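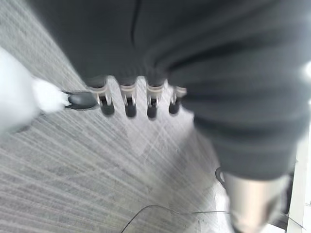

4. Setting up sync and backups

Finier saves your work to the device as you type. Sync copies the same project to your other devices through a Ruvero account. Backups are separate from sync and must be turned on once per device.

4.1 Turning on sync

1. Open Settings > Account and sign in.
2. Tap Sync, then Projects on this device.
3. Select each project you want to share. Projects left unselected stay local.
4. Tap Start. The first upload can take several minutes for a project of more than 2,000 pages.
5. Wait until the status line reads Up to date before you close the app.

Repeat steps 1 to 3 on the second device. Do not create a project with the same name by hand. Finier treats it as a new project and will keep both.

Note: Sync needs version 149 or later on every device. Older versions open a synced project as read-only.

4.2 Resolving conflicts

A conflict occurs when the same chapter is edited on two devices while one of them is offline. Finier keeps both versions and marks the chapter with an orange dot.

1. Tap the dot to open the two versions side by side.
2. Choose Keep left, Keep right or Merge.
3. If you choose Merge, check each highlighted paragraph and tap Accept or Skip.
4. Tap Done.

The version you did not keep is moved to Trash and stays there until you empty it. Notes and tags are always merged.

4.3 Automatic backups

1. Open Settings > Backups.
2. Turn on Back up automatically.
3. Choose a folder. Use a folder outside the Finier project folder.
4. Set the interval: every hour, every day or on closing the project.

Finier keeps the last 100 backups of each project. When the limit is reached, the oldest is removed. To keep one permanently, press and hold it in the list and tap Lock.

CAUTION: Restoring a backup replaces the open project. Export a copy first (File > Export > Full project).

4.4 Error 2158

This code appears when the backup folder has been moved or renamed. Choose the folder again in Settings > Backups. Existing backups in the old location are not deleted and can be copied over by hand.

For importing projects from Nallero, see section 5.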